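Oda Toaster, Cream White

Sanness has sold toasters long enough to know what people want from one: toast. The Oda has rounded corners, a cream-white body, a lever and a small knob, and that is the whole control panel. There is no app. We asked. 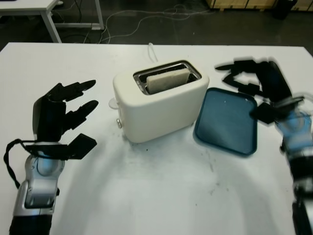 The cord is white as well and leaves from the back, so it can trail off toward the wall without spoiling your counter. The cable is 100 cm long – measure first, sulk later. Browning runs from 1 to 8. Setting 8 is for people who enjoy scraping.

The metal plate on top wipes down with a damp cloth once the toaster is unplugged and cool. Please leave the heating wires alone.
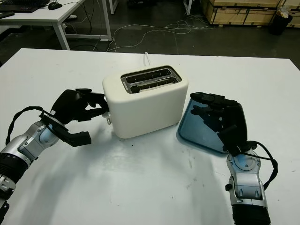 Width 28 cm. Crumb tray included, butter not. Also sold as a set with the Madon kettle, which boils water.

Price: 249
Ships in July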